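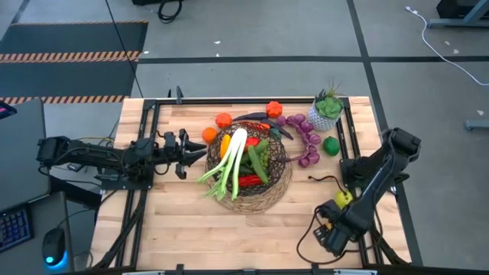
Delali Nartey asked in June whether the grapes should be filed with the vegetables. They should not. Grapes, limes and lemons go under "fruit", everything else that grows goes under "vegetable", and the container goes under "basket". The labels follow the kitchen, so eggplant and pepper are vegetables.

Prondano Produce Sorting, data card
Last revised 7 December 2021

Contents
4,000 short episodes of toy produce being put into or taken out of a round wicker basket on a wooden tabletop. Split into 40 parts by layout. Parts 1 to 18 have a basket in every episode; the rest may not.

Item names
Use the singular: green onion, pea pod, red chili, eggplant, lime. A bunch is one item. A slice keeps the name of the whole vegetable plus "slice".

Item state
in: resting inside the rim
over: partly inside, partly on the table
out: on the table, no contact with the basket

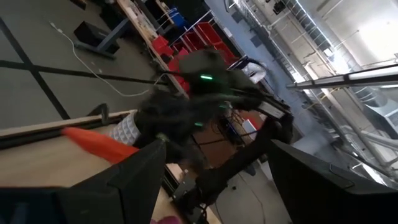 Could "over" be dropped and merged with "in"? Schouten raised this twice, on the grounds that long-stalked items almost never get any other label. The value stays for now. Anyone who wants two states can map it on load.

Known issues
Lime and lemon are mixed up in part 7.
Item color is not a field.
Part 31 has 50 episodes with no end state.

Files
items.csv, states.csv, parts.txt

Contact
Nemville office, data desk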